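About Lesevard

Lesevard is a small research group working on how robots learn to use their hands. We have been going for 9 years and share a building with a joinery on the Wallin estate. There are five of us full time, plus students in the summer.

What we work on

Most of our time goes into one question: how much can a robot arm learn from people doing ordinary jobs, before it has moved at all? We record short tasks done by hand, train a model on the recordings, and then run that model on our two arms to see what carries over. The tasks are small. Folding a cloth, putting a lid on a jar, drawing a line with a pencil.

The method is called Teten. It cuts each recording at the moments when contact changes – a tool touching down, lifting off or changing direction – and learns those short stretches separately. Earlier versions learned each task from start to finish, and they tended to drift towards the end.

The drawing study

Our longest piece of work so far is on drawing simple shapes on paper. We like drawing as a test because the result stays on the page and can be measured with a ruler the next morning. It also shows up faults that are easy to miss elsewhere. If the tip presses too hard the line goes dark, and if the wrist is late the corners don't meet.

We trained on 900 recordings made by people. With Teten, the arm closed the shape in 163 of 200 trials. The older start-to-finish version managed 125 under the same conditions, so the gain was 38 trials. Nearly all of it came at the corners. On long straight strokes we found no real difference between the two, and we said so in the write-up.

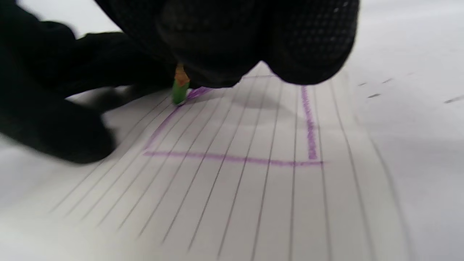
Purple pencil lines on ruled paper, drawn with a gloved hand.

The method still does badly with worn pencils and with paper that slides. Prarko, our next project, deals with the second of those. It starts in April.

Who we are

Harriet Haddad started the group and runs the drawing work. Pylyp Melnychuk wrote most of Teten and looks after the training machines. Anayeli Tapia plans the recording sessions and checks every file before it is used. Wendell Szabo keeps the arms running. Leilani Blackwood handles partners, contracts and student places, and is the best person to write to first.

Visiting

We open the lab to visitors on Monday afternoons during term. Please book ahead, as the room is small and the arms have to be stopped when people are inside the yellow line. Parking is at the back, past the timber store.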